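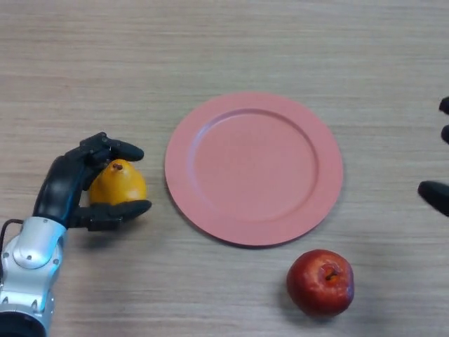 Forums > Hardware > End Effectors > Zotum hand kit, first impressions

New posts | Search | Members | Log in

torque_ripple
Two weeks with the Zotum five-finger kit, bought through Gamance. Mounting took one evening. The wrist adapter matched our arm's bolt pattern, and the driver package built without patches. The cable is my main complaint. It leaves the wrist at the side and wants a loop of slack, and I don't like a loop that close to the table.

The grasp software has two presets I use: wrap and cradle. Cradle puts one digit under the object and closes the upper fingers over it. I have been running it on fruit because the Talpur test routine calls for irregular shapes.

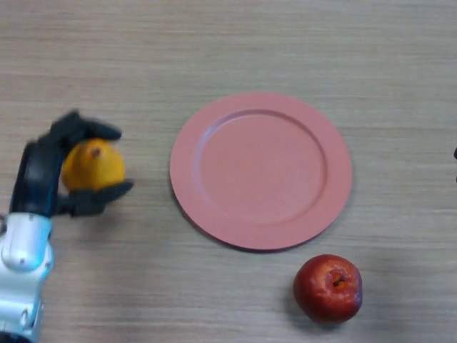
Cradle preset, carry toward the plate.

backlash_b
What speed is that carry? The vendor page quotes a payload figure with no acceleration next to it, so I give it no weight.

torque_ripple
15 percent of the arm's rated joint speed. I have not tried faster with anything that bruises.

nullspace
We evaluated the same kit and sent it back. Fingertip force readings drifted over a shift, and re-zeroing meant opening the hand fully. For a fixed set of parts, a two-jaw gripper from Willberg does the job and costs 400 less. I don't see the case for five fingers in pick-and-place.

torque_ripple
For a fixed set of parts I agree. Our set changes every week. With the parallel jaw I was cutting new pads each time -- that labor doesn't show up in the price comparison. I do see the drift. It was worse before the firmware update.

backlash_b
Which update? My unit shipped in November and the changelog stops there.

torque_ripple
Gamance support sent it on request. It is not on the download page yet, and it should be. 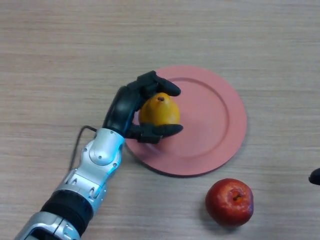
Reading time: 2 min

torque_ripple
Adding the placement side. Over the plate, the lower digit sits between the fruit and the dish, so the release order matters. The default opens everything at once. I changed it to retract the lower digit first while the upper fingers keep light contact, with the hand as low as clearance allows. That is a short edit in the preset file.

nullspace
That lower digit is exactly my objection. You give up clearance under the part, and on a shallow dish you run out of room. Wrap from the side would avoid it.

torque_ripple
Wrap needs more squeeze for the same hold. On a pear I will take the clearance problem.

Comments (3)

gridlock5: Can you post the preset file? The release order is hard-coded in the version I have.

m_servo: Same drift on our Zotum unit. Re-zeroing at lunch keeps it usable.

backlash_b: Support replied Saturday with the firmware. Will report after a full shift on it.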